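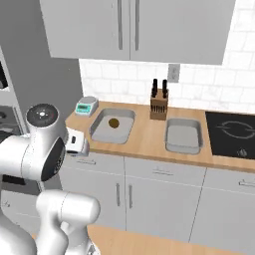
Guides > Kitchen > Jondale worktop oil > Part 2: Oiling and care

2.1 Before you start

Read this part to the end before you open the tin. The Jondale oil is for solid wood worktops only. If you are not sure what your worktop is made of, look at the underside near a cupboard hinge, or ask the shop where it was bought.

You will need:
- one tin of Jondale oil, article 1162
- 2 cotton cloths without fluff
- fine sandpaper and a sanding block
- washing-up liquid, a bucket and a sponge
- masking tape for the tiles and the sink rim

CAUTION: Cloths with oil on them can catch fire by themselves. Put them in a bucket of water directly after use, then dry them flat outside. Never leave them in a ball in the bin.

2.2 Cleaning and sanding

1. Take everything off the worktop, also the small things behind the taps.
2. Wash the wood with warm water and a little washing-up liquid. Wipe it with clean water and let it dry overnight.
3. Put the masking tape on the wall tiles and on the edge of every sink.
4. Sand gently, always in the direction of the grain. Do not press harder on a stain. It is better to pass over it several times.
5. Remove the dust with a vacuum cleaner and after that with a slightly damp cloth.

Note: Near the sink the wood will feel rough after washing. This is normal. The water has lifted the fibres and the sanding will take them down again.

2.3 Putting on the oil

1. Stir the oil, do not shake it.
2. Pour a small quantity on the first cloth and spread it thinly. Begin at the end which is farthest from the door.
3. Pay attention to the cut edges at the sink openings. They drink more oil than the flat surface.
4. Wait 37 minutes. If you see a dry place, give it a little more oil.
5. Wipe off all the oil which is still on the surface with the second cloth. If it stays there, it becomes sticky and must be sanded away.
6. Repeat steps 2 to 5 the next day.

Note: One tin of 371 ml is enough for both coats on a worktop of normal length. An island needs its own tin.

2.4 Worktops beside ovens and tall cabinets

The heat from an oven dries the wood faster. Check the end of the worktop which is closest to the oven once a month, and oil this part more often than the rest. Keep the oven switched off while the oil is wet, and keep oil away from door seals and ventilation slots. 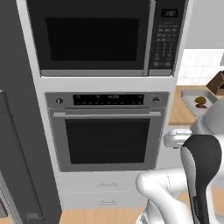

Cadon, March

Changes in this edition, by Piroska Szűcs

The waiting time in 2.3 is now longer than in the old leaflet. The old time was correct for the Wisen oil, which we do not supply any more. If you still have a tin of Wisen at home, please follow the label on the tin and do not mix the two oils. I thank Mr Khương, who wrote to us about the cut edges. His remark is now step 3.

Questions about this part can be sent to the Jondale office in Cadon. Please write the article number in your message.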